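About Us

Hi, I'm Noreen Mac Mathúna, and I started Trivville with Ciarán Duggan in a rented unit behind a tire shop, mostly so we'd have somewhere to make noise after nine at night (my neighbors had opinions!). We're a shared workshop for people who want to build robots and don't have the space at home. You pay by the month, you get a key and a shelf, and you sweep up after yourself.

The thing we're all hooked on right now is getting an arm to do computer repair. Small stuff, fiddly stuff, like picking a processor up out of a printed holder and setting it down in the socket. Ciarán draws the fixtures and I print them, and then we argue about the tolerances and I print them again.

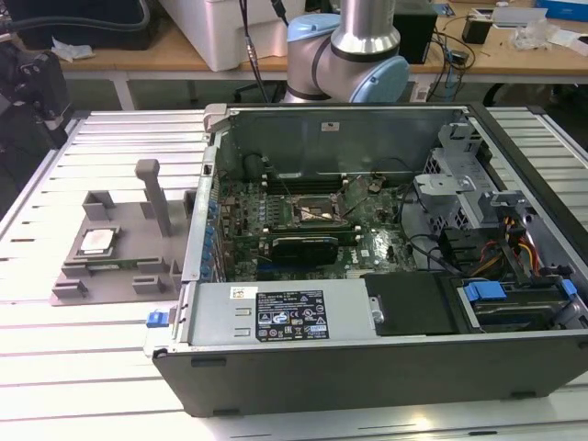

Keegan Ormsby writes most of the motion code, usually on Tuesdays with a bag of chips going, and Seija Heiskanen looks after the electronics and keeps us from buying any more power supplies. We meet in the evenings and there are 20 of us now, though you'll rarely find more than five in at once. Some members are on the PC project, some are building things I don't understand at all, and one is still fixing the same lawn mower robot he brought in back in January.

If you'd like to come see the place, drop us a line and we'll put the coffee on. Bring your half-finished thing with you, we love those!

© 2025 Trivville Workshop | Contact us | Back to top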